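How a robot learns to pick up a snack

A robot arm in a factory can move the same metal part all day. The part is always the same shape and it is always in the same place. A home is harder. Things in a home are soft, shiny, bent or piled on top of each other, and they are put down in a different spot each time.

At Vumilard we study one way of teaching robots to deal with this. It is called learning from demonstration. A person does a job many times, and a computer looks for the pattern in what the person did.

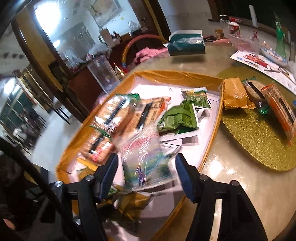 The person does the job with a gripper held in the hand. It has two fingers that open and close, much like the fingers a robot would use. Each finger ends in a blue pad, and the pads face each other across a gap. A camera on the gripper records what is in front of it. Snack packets are a useful test. A clear bag lets you see what is under it, so the computer must work out which thing is on top. A crumpled green packet has no flat side that is easy to find. In a pile, one packet may hide part of the next.

One recording of one job is called an episode. In our February study, Roswitha Egger and her team at Rollmont used 51 episodes to train the first version of the program. They then gave it 33 new tests with packets in places it had not met before.

The program does not learn a rule such as "packets are orange". It learns to link two things: what the camera sees, and how the gripper should move next. If the packet is a little to the left, the gripper should go a little to the left. This link is called a policy.

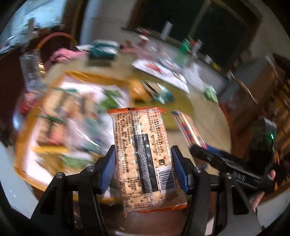 A policy can fail in several ways. It may close the fingers too early and grip only air. It may squeeze too hard, which matters if there is a cracker inside. Shiny wrapping also causes trouble - a bright reflection can look like an edge.

The team tried 2 kinds of training. In the first, all the episodes used a tidy tray. In the second, the packets were mixed up before each episode. The policy trained on mixed-up packets did better in the new tests. It sometimes needed up to 4 tries to lift one packet, and each try was counted in the results.

The next study, at Bretovdale, will use paper bags.

Words to know
Gripper: the part of a robot that holds things.
Episode: one recording of one job.
Policy: the link between what a robot sees and what it does next.

Page updated 29/03/2021

This site uses cookies to remember your settings. Accept | Manage cookies

Contact Vumilard | © Vumilard 2021 | Back to top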